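How to Test a Market for Your Startup Before You Open an Office There

Founders often ask how much they need to know about a country before selling in it. For a small company the answer is usually less than a full report and more than a few calls. The steps below follow the method we used at Kenis when we took our delivery software to Requena and, later, to Drorkach.

Step 1. Pick one city

Choose a single city and leave the rest of the country for later. Prices, phone coverage and the way people pay can change a lot between the capital and the next large town. Write down who your customer is in that city and what they use today.

Step 2. Find a local partner

Look for someone who already sells to the same customers. Our partner in Requena was Uthai Meesuk, who had supplied shops there for seven years. Agree in writing on what each side pays for during the test. Two pages is enough.

Step 3. Show the product in person

Book a room for a Saturday morning and invite shop owners, suppliers and anyone who might resell for you. Keep the talk short and leave most of the time for people to handle things and ask about price.

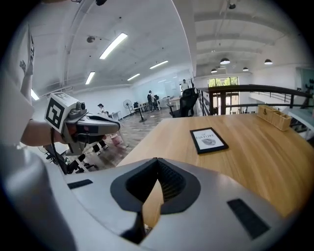
Hand-held grippers, one with a marker cube on top

Write down the questions you hear more than once. They belong on your local website, in the customer's own language.

Step 4. Run a small paid trial

Free trials tell you little about demand. Charge something, even if it is below your normal price. We sent an offer to 400 shops by text message and gave them two weeks to reply. Almost all the replies came in the evening, so we moved our support hours.

Step 5. Check payments and taxes

Ask a local accountant how foreign companies get paid and what has to be withheld. Montserrat Miranda handled this for our Hena product and found that mobile payments needed a separate contract — signing it took longer than the trial itself.

Step 6. Decide

Compare what you earned per customer with what you spent to reach them. If the gap is small, run the trial again in the same city with a new price. If it is large, go back to Step 1 and choose another city.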